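Search this forum... Go
Home Boards New Posts Members Log in

Oiling a work table: how long do you really wait between coats?

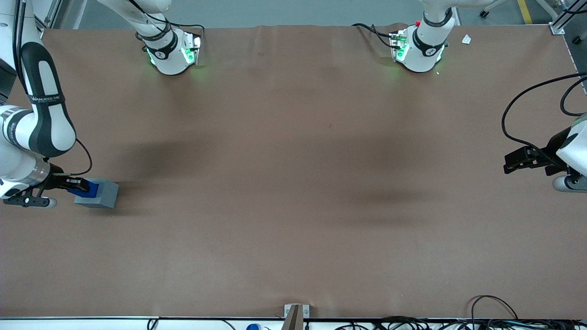

The big brown work table, with a gray block on top.

benchmoss
2020-07-27
I picked up a can of Brandholm hardwax oil in June and I'm finally getting to my table. The can says 12 hours between coats. My neighbor swears by two full days, and I really don't want a sticky top all through August! It's pretty humid here. What do you all do?

lanamo_lou
I go overnight and never had trouble. Thin coats are the whole game (I mean THIN, wipe it like you're sorry you put it on). If it drags under your palm, leave it another day.

sawdust735
Gotta disagree with Lou. In humid weather overnight is asking for it. I rushed a desk last summer and it grabbed every sheet of paper I set down for a month. Two days, with a fan going.

lanamo_lou
A month of sticky sounds like too much oil to me, fan or no fan.

sawdust735
Could be, but I wiped it twice.

priddypine
Has anyone tried Prinden instead? I switched because the smell of the other one gave me headaches. It goes a little duller, though, and my wife hates it.

benchmoss
Dull is fine with me, it's a shop table. I think I'll do one thin coat Friday and leave it for the weekend. Do you sand in between?

sawdust735
Gray pad, light pass, vacuum it well. And lay your rags out flat outside to dry, don't ball them up, they can catch fire.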